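About Terkell

Terkell is a contract laundry. We wash and finish small-item textiles for clinics, guesthouses and kitchens: cloths, towels, aprons, staff tops. We do not handle carpets, curtains or leather. The company was set up by Xiaoqing Hou and Prodromos Lambrakis, who had both worked in textile care and wanted a plant where mixed small loads were the normal case. Most large laundries are built for sheets. Small mixed pieces get sorted, carried and loaded by hand, and that is where most of the lifting and bending in the trade takes place.

We employ 28 people. The plant runs two shifts. Accounts under 800 pieces a week are accepted, and always have been.

What we automate

The washing itself was automated long before we opened. Detergent dosing is metered, programs are stored per customer, and the machines report cycle end to a shared screen. The part that stayed manual was the transfer of pieces between tray and drum. A front-loading door sits low, and a person who loads by hand bends for each tray and reaches into the drum at full arm's length.

Transfer is now split between staff and two-armed robots under a program we call Nolline. The robots work with the same trays and the same front-loading machines as the staff. We did not change the doors, the drums or the height of the machines. Pieces are picked up with gloved hands and moved between the tray and the drum opening.
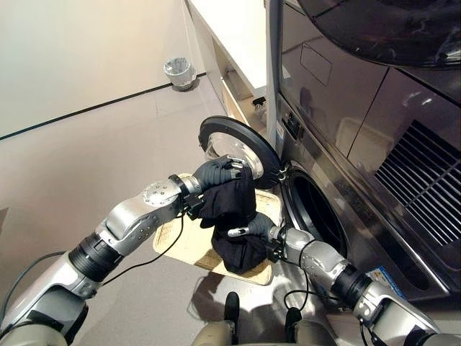
How the work is divided

Robot tasks: moving pieces between tray and drum, on the programs released for robot handling.

Staff tasks: intake, stain inspection, sorting by fiber and customer, pocket checks, program selection, pressing, folding, packing, and all loads marked as delicate or contaminated.

Shared: clearing a stopped transfer. The robot halts and holds its position. An operator decides whether to take the piece by hand or to restart the step. Any employee can stop a robot at any time and does not need to give a reason in the log.

Soft goods remain the difficult case. A cloth has no fixed shape, and a grip point that works on one piece may not work on the next. Dark pieces against a dark drum are harder to locate than light ones. We therefore release programs one textile group at a time, and a group can be withdrawn again if the stop rate goes above the limit set for it. Aprons with long ties were withdrawn in February and are loaded by hand until further notice.

Robot and operator cells are slower than a practiced person. We plan the shift around that figure and do not sell the robots to customers as a way to shorten turnaround.
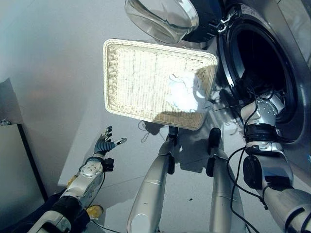

Tray transfer at a front-loading machine, Nolline program.

What changed for the people here

Three job descriptions were rewritten. The position of loader no longer exists as a full-time role. Everyone who held it was offered training as a cell operator or a move to finishing, at the same pay grade or higher. Most took the operator training. Two moved to finishing and one left the company.

An operator looks after several machines and the robot assigned to them. The work is lighter on the back and needs more attention. In the first weeks, operators told us that waiting beside a slow transfer was more tiring than doing it themselves. Breaks were moved and rotation was shortened: nobody stays on a cell for more than two hours before changing to sorting or packing.

Operator training takes 8 working days. It covers safe approach, stop and restart, glove inspection, cable checks and entry of faults. It is done in paid time. The written part is available in English, Greek and Chinese.

Data recorded in the cells is used to improve transfers. It is not used to rate employees. This is written into the works agreement of 18th March, which any employee can read in the office.

People

Xiaoqing Hou, managing director. Customer contracts, purchasing.
Prodromos Lambrakis, plant manager. Shifts, maintenance, water and energy.
Ciarán Keogh, head of operator training. Former loader.
Yiran Zou, automation engineer. Grip programs, release and withdrawal of textile groups.
Hanyu Long, staff representative. Works agreement, rotation plan, complaints.

Visits and applications

Customers can see the plant by appointment. Closed shoes are required, and visitors stay outside the marked cell area while a transfer is running. Applicants for operator positions do not need a technical background. Send a short letter stating which shift you prefer, and address it to Ciarán Keogh. Questions about the works agreement go to Hanyu Long.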